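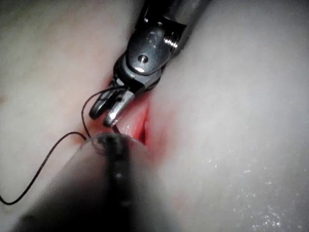 Abimbola Igwe
Household tips columnist, Sterusstead

6/12/26

Mending is one of those jobs I put off until the pile falls over, and then I do the lot in one go with the radio on. A few of you wrote in after my November page on darning to ask about thread and how to stop it tangling, so I've had a rummage through my notes (and my sewing tin) and written down what works in our house.

First, cut it shorter than you want to. I know it's tempting to measure out a great long piece so you only have to thread the needle once, but it knots, every single time. I stick to 18 inches for ordinary sewing and a bit less for wool. If you're using it doubled, 36 inches folded in half gives you the same working length.

Cut the end on a slant with sharp scissors before you thread. If it still won't go through, try turning the needle round – the eye is often punched from one side and that side is a little smoother. My friend Priya Benavides licks the needle instead of the thread and swears by it. I was doubtful, but I do it now too!

For buttons, lay a matchstick across the top and sew over it. Slide it out when you've finished, lift the button, and wind the spare thread round underneath 3 times before you fasten off. Coat buttons need that bit of room or they pull at the cloth. If it's a heavy coat, put a tiny flat button on the inside as well and sew through both. 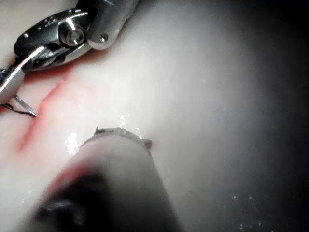
Black on black is the worst of the lot, so I save all my dark mending for the morning and sit by the window with a white tea towel across my knees. It makes the edges of the cloth so much easier to see. Evening mending is for pale shirts and pillowcases only.

Beeswax is lovely stuff too. Pull the thread over the block a couple of times, then press it between two bits of kitchen paper with a warm iron. Don't skip the ironing – the wax can mark thin cotton otherwise. Finbarr Ó Ceallaigh wrote to say a plain candle stub does nearly as well, and it does, though I find it flakes.

Needles go blunt, by the way. If yours squeaks or drags going through a shirt, bin it (wrapped in a bit of tape, please) and take a new one. I keep mine in an old mint tin with a magnet stuck inside the lid, and the odd bobbin in there as well.

Next time it's zips, so dig out the stuck ones.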